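Jalley, week three: teaching the arm in the kitchen sim

I said last time I'd write up how the demonstrations are going, so this is that post. It is long on detail and short on results. The results are not in yet.

The project is called Jalley. The aim is to get an arm to do small kitchen jobs after a person has shown it how, by driving it through the motion over and over. At the moment all of that happens in simulation. I sit at a desk with a hand controller, the arm on the screen copies what my hand does, and everything gets recorded. When I finish a task I press one button to keep the run and another to throw it out.

We have 275 kept runs so far, and 215 of those are mine. The rest are Callum Naylor's. He started later than I did and he is already faster. The target is 2,000 before we train anything we intend to take seriously, though we did a small test training last week to make sure the files load. They load. The arm drifted sideways and stopped in the air, and I was fine with that for a first try.

The hardest thing to learn was speed. My early runs were jerky. I would rush to the object, stop, fiddle with the wrist for a few seconds, then rush off again. A person watching would understand that the pause was me thinking. The training has no way to know that, so it learns the pause too. I ended up deleting 12 runs from my first day because they were mostly hesitation. Now I do the whole motion once in my head before I press record, and I move at one slow pace from start to finish.

Callum does it differently. He leaves the controller on his knee and makes very small wrist movements, with the scaling turned up so the arm travels farther than his hand does. I tried it and knocked things over. We talked about whether the two styles would confuse the training and decided to keep both, with the operator's name saved in each run so we can split them later if we have to.

Shelf tasks are worse than counter tasks. On the counter you can come down from above and there is usually room on both sides. On a shelf the arm has to reach up and in, and the wrist gets close to its limit before the fingers are where you want them. If you start with the elbow in a bad place you don't find out until the last few inches, and then you have to back all the way out. Depth is hard to judge on a flat screen too. I look for the shadow on the shelf when there is one, and when there isn't I swing the view to the side before closing the fingers.

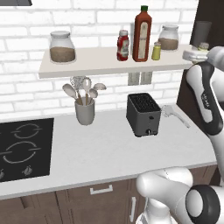

The other problem with shelves is the neighbors. Jars and bottles stand close enough that a grip that would be fine on its own can push the next thing along. In the first batch I kept runs like that as long as the main object ended up in the right place. I've stopped doing that. If something else gets shoved, the run goes out, even when the rest of it was clean. It slowed me down quite a bit and I think it's the right call.

I also changed how I label things. Each run used to get a single line, like "pick up jar." Now I write where the object starts and where it should end up, in plain words. It takes longer than I'd like. I have been doing the labels in the evening in one sitting, and I would not recommend it, as by the end I'm typing the same sentence without looking. Doing them right after each run is better and I'm going to switch.

Next up is drawers. I've tried two and both times I pulled at an angle and the fingers slid off the handle. Callum thinks the grip point is too close to one end. I think my wrist is rolled. We'll try both and I'll put the answer in the next post, along with the numbers from the December training run if it finishes on time.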